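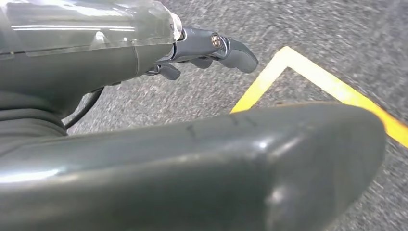 What happens to the people on a shift when a robot takes over part of their job?

Asked by Azadeh Alipour

I work in the spare parts store at Grendness, on the early shift. In August we will get robots with arms and hands for part of the picking and sorting. The management told us that everyone keeps their place, but they did not explain what we will do all day. I have done picking for many years and I am good at it. I would like to hear from people who already have this at work. Is the work easier after? Is it still the same pay? And what should we ask before it begins, while they still listen to us?

Siu-ming Yau

In most places the people stay and the tasks are changed. The robot gets the part of the job that repeats, and the workers get everything around it: preparing the bins, taking care of the parts that it cannot hold, checking, and putting things right after a stop. At our store in Udgate this was true from the first month. The pay stayed the same for the pickers, but the night supplement was lost for two of them, who had to move to the day shift.

So my advice is to ask about the shifts first and about the robot second. Ask for the answer in writing.

Matvii Hrytsenko

I agree with Siu-ming about the shifts. I will add what I know from Obeidat, where I am a team leader in returns. We have 385 people on the site and my team has worked next to the robots for two winters.

The first thing that changed was the noise of the day. I mean the talking. Before, we stood two at a table and talked while our hands were working. Now one person looks after a cell alone, and the next colleague is too far away to talk with in a normal voice. I did not expect that this would be the largest complaint, but it was. We changed the break plan so that people from neighboring cells go together, and this helped more than the new chairs.

The second thing is the attention. Sorting by hand makes your back tired. Watching a machine that sorts makes you tired in another way, especially after lunch. A person who was proud to be fast has now nothing to be fast at. Some of my best sorters became unhappy, and some slow ones became very good, because they are patient and they notice small things. It would be wise to let people try both roles before the lists are made. We made the lists first, and then we had to make them again.

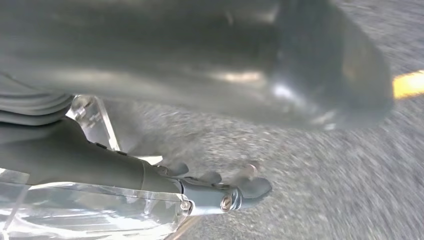

The third thing is who is allowed to stop it. In the beginning only the technician could do a restart, and he was shared with another building. So my people stood and waited, and after that they were asked why the numbers were low. I find this not correct. Now each person in the team has the training for a simple restart, and it is written in their job description with a small addition to the pay. Please ask for this early. Once people do the task for free, it is hard to get it paid.

About skills: take the training even if it looks boring. We had a course of several afternoons, and the ones who went are asked first when there is a new position. One woman from my team now teaches the course at our Ukov site.

I must also say the bad side. When people left the company by themselves, they were not always replaced. The management can say with a clear face that no one was fired, and the team is smaller anyway. Ask how many places there will be after one year, and not only if someone will lose the job.

Banafsheh Shokri

we have robots too, it is fine. you get used to it. wear good shoes because you walk more than before

Azadeh Alipour

Thank you all. Matvii, I copied your part about the restart and showed it to our shop steward, Ghazal Yazdani. She had not thought about it and will bring it to the next meeting. One more thing I want to understand: when the robot puts a part in the wrong bin, is this counted as the mistake of the person at the cell?

Matvii Hrytsenko

With us it was counted like that at first, and people were angry. Now there is a separate code for it in the system, 1459, and it does not go to the name of any person. You should ask that such a code exists from the first day. Also ask who can see the reports. In our case the team can see them too, on the screen near the lockers.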